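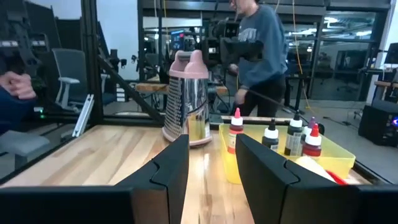
Re: [urcombe-kitchen] Potato pancakes for the February supper, what went wrong

On 3 Mar 2026, Rin Amano wrote:
> I followed the recipe on the list page to the letter and mine came
> out gray in the middle and raw at the edges, which I didn't think
> was possible. 17 people ate them and were very polite. Did I
> grate too fine? Also, does anyone rinse the potatoes, or is that
> an old wives' tale?
> Rin

Rin,

Polite is the worst review there is. I once got "interesting" from a man who eats cold beans out of the can.

The recipe on the list page is mine, I'm sorry to say, and it was typed up from a card with gravy on it. Where it says "let stand" it should say "do not let stand." Grated potato goes gray while you look for the eggs. Get everything else into the bowl first, grate last, and squeeze it in a dish towel you don't love.

On fine versus coarse: coarse, always. The fine side gives you glue, plus some knuckle. My mother-in-law in Lilten uses the fine side and claims hers are the real ones, and I have eaten them for more years than I care to admit without saying a word, so please don't forward this.

Rinsing is not an old wives' tale, but I don't do it. You wash off the starch and then have to add flour to replace the starch you washed off. The Buschmann cookbook says to rinse twice. The Buschmann cookbook also puts raisins in meatloaf.

What I use for a batch:

6 medium potatoes, the dull brown kind
1 onion, grated right in with them
2 eggs
5 tablespoons of flour
salt, more than you think

Raw edges I can't explain. Was the pan very crowded? I never put in more than 6 at once, and that's in the big skillet. If you used the Killomel hotplate from the hall cupboard, then all is forgiven, it has two settings and both of them are "lukewarm." I asked about replacing it and was told it was nearly new, by someone who remembers buying it.

I'll fix the card on the list page tonight. If anybody has applesauce opinions, please start a separate thread, I remember last time.

D.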